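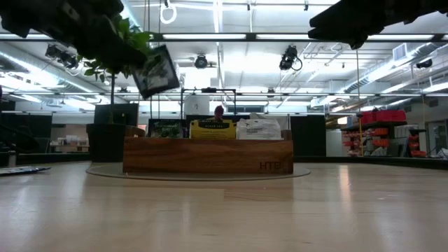

Zodine turntable base with a long packet box in reddish-brown wood, three packets standing upright, on a light wood tabletop.

Zodine Packet Box and Turntable Base
Clatel Storage, Tabletop Range

Overview
The Zodine is a two-part holder for seed packets, tea sachets, sample envelopes and other flat goods that are easier to find standing up than lying in a drawer. It consists of a long open-top box and a separate round base that turns through a full circle. The box rests on the base without screws or clips and lifts straight off for refilling.

Packets stand in a single row, one beside the next, with their upper portions above the front edge. A black label band or a line of print near the top of a packet stays readable from a seated position. Packets with creased or folded tops are accepted as they are; there is no lid to close over them.

Box
The box is supplied in reddish-brown wood with the darker horizontal grain left showing. Grain and shade vary between pieces and are not matched to order. The outside carries an oil finish applied at our workshop. The inside is left unfinished so that paper packets do not pick up oil.

The front face can be marked with letters in dark capitals, placed near the lower right corner. Initials and short stock codes are the usual choice. Marking is done before oiling and cannot be added to a box that has already shipped. Boxes ordered without marking have a plain front.

There are no fixed dividers. The packets support one another when the row is full. For a part-filled box, the Zineo divider set (sold separately) contains 4 thin slips cut to the inside width. They are held by friction and can be moved by hand.

Turntable base
The base is a flat, round disc in two layers with a bearing ring between them. The lower layer has a non-marking pad and stays put on glossy surfaces, including varnished and lacquered tabletops. The upper layer turns in either direction and has no stops.

The box is longer than it is deep, so its ends sweep a wider circle than its front does. Allow for this when placing it next to a plant pot, a monitor or a wall. A pot that is wider at the rim than at the foot should be checked at rim height – the box may clear the foot and still touch higher up. If the holder is going to stand permanently beside something, set the box in its working position and turn it only when the neighboring item has been moved.

The base may be used alone or under other light containers. It is rated for 3000 grams, evenly placed. Loads set near the rim will tip the upper layer slightly and wear the bearing ring on one side.

Loading
Place the box on the center of the disc before filling. Lower packets in from above, bottom edge first, with the printed side toward the front. Stiff packets go at the two ends of the row and soft or crinkled ones between them if the row tends to lean. Foil-lined packets slide more than paper ones, and a Zineo slip on either side will hold them.

Packets too wide for the box should be stored flat. Folding them to fit usually hides the sowing dates or the batch number.

Care
Wipe the box with a dry cloth. A damp cloth may be used on the outside only, followed by a dry one. Re-oil the outside once a year; we do ours in February, when the potting bench is quiet. Do not oil the disc near the gap between the layers.

Water from a plant pot should not be allowed to stand against the box. Use a saucer under the pot, or leave a finger's width between the two.

If the disc becomes stiff, turn it over and brush out the gap. Seed husks and tea dust are the common causes. The bearing ring is replaceable and is listed under spare parts.

Supplied with each order
Packet box, with or without marking
Turntable base, assembled
Spare non-marking pad
Care sheet

Not supplied: packets, Zineo divider set, plant pot and saucer.

Ordering
Unmarked boxes are held in stock at the Zieliński warehouse and leave within 2 working days. Marked boxes are made in batches and take longer; the current lead time is shown at checkout. Trade orders for shops and garden centers are handled separately, with a minimum order value of 499 dollars before shipping.

Returns are accepted on unmarked boxes and on bases in unused condition. Marked boxes can be returned only if faulty. Please keep the carton until the disc has been turned under load – a bearing fault shows up at once, and the original packing is the safest way to send it back.

Spare parts: bearing ring, non-marking pad, Zineo slips (single). Quote the product name and the finish when ordering.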